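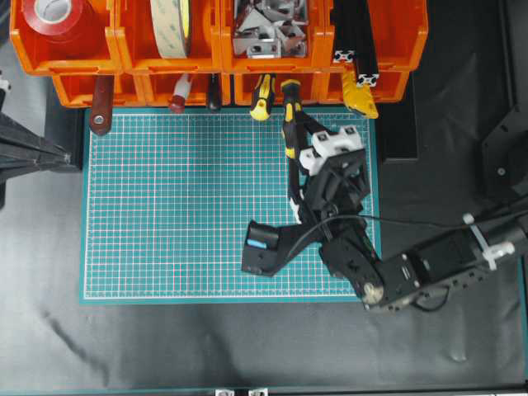
Kristaps Paulauskas asks why the maintenance schedule for the bench cell calls for the cables on the arms to be checked before the joints. The full answer is longer than one post, so it is given in this thread.

1/ A joint fault normally reports itself in the log. A cable that is beginning to chafe does not, and it can pass every power-on test until the arm reaches far enough to pull on it. The schedule was reordered in September for this purpose.

2/ Before any cable is touched, both arms are parked, the supply is switched off at the wall and the operator waits 40 seconds. Arms must be supported by hand when power is removed. They will drop otherwise.

3/ Cable ties are inspected next. A tie should hold the bundle without marking the jacket. Any tie that has left a groove is cut away and replaced, and the loop at the gripper is reset so that the wrist can turn through its full range with slack remaining.

4/ Screws on the servo housings are checked with a hand screwdriver only. Powered drivers are not permitted in this cell. Inese Mets has replaced two stripped housings this year, and both had been tightened with a drill.

5/ Tools go back to the bins in the same order every time. The pick positions were taught with the tools in that order, and a handle that hangs a little to one side is enough to cause a missed grasp.
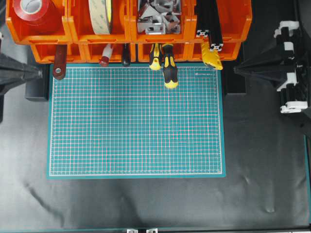
6/ The cutting mat is the reference surface for the cell. After maintenance, each gripper is brought down in turn to the same grid crossing and the offset is written in the cell log. An offset greater than one grid square requires a new calibration of that arm.

7/ Calibration uses 13 poses per arm. Please do not skip poses to save time. The Trirano procedure sheet lists them, and the revised copy replaces all earlier ones.

8/ The cloth under the mat should be pulled flat at the sides and front before the cell is restarted. Folds that creep under the mat will lift a corner and change the height readings.

9/ Gripper fingers are changed after 40 hours of running or at the first visible wear. Spare fingers and mounting pieces are requested from Maarja Rebane. Please state left or right arm in the request.

10/ The schedule as described applies from 21/12/2019. Corrections to the procedure sheet should be sent to Glória Paiva in writing, with the step number.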